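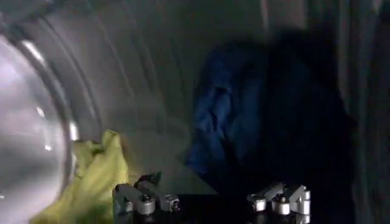
Grultier Front Loader: Review After 11 Months

14 comments | 2 shares

We bought the Grultier last September to replace a Pesunby top loader that had started leaking at the base. It sits in a hall closet, so size and noise mattered more to me than looks.

Washing is good. Towels and work shirts come out clean on the normal cycle, and the quick wash is fine for anything that isn't muddy. The drum is stainless steel and easy to wipe down.

Noise is low until the final spin, which you will hear through a closed door. Leveling the feet helped – it took me 2 tries.

My complaints are small. The door seal holds water and needs drying after each load. The end signal is too loud and can't be turned off. The detergent drawer sticks.

I paid 100 dollars more than the Gresodo would have cost, and for the lower noise I would do it again.

Share | 13 people found this review useful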